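Puder Mic Boom Arm Cover, Black, 213

Padded sleeve for desk mounted boom arms. Fits most spring arms incl. the Backlund short and long versions. Keeps dust out of the joints and stops the springs ringing when you knock the desk.

Heavy nylon outside, soft lining
Full length zip – cable goes inside
Weight 213 g
Machine wash cool, dry flat
Two hook and loop straps in the box

Not for arms with a built in light. Measure yours first please, we get alot of returns on this one.

Delivery
In stock at Zostthorpe, order before 3 pm and it goes out same day. Colection from the trade counter is free. Large orders (9 or more) ask for a price.

Fitting
Take the mic off. Unclip the cable. Start at the clamp end and work up, zip facing you. Straps last, not too tight or the arm won't fold.

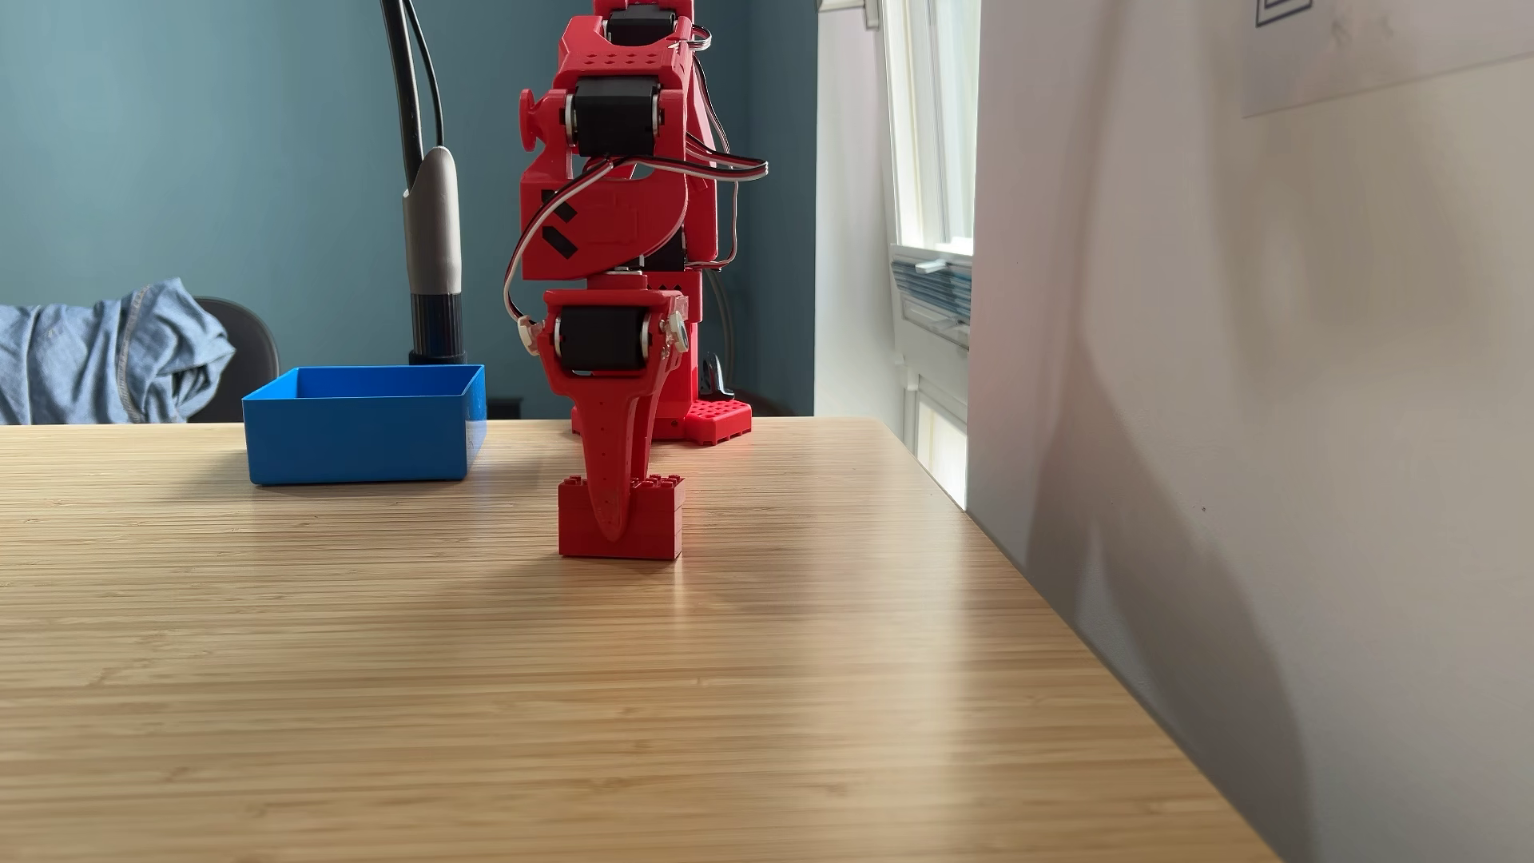
Goes well with
Jollis pop shield, foam
Jollis desk clamp, wide jaw
Backlund XLR cable, right angle
Puder shock mount – back in stock February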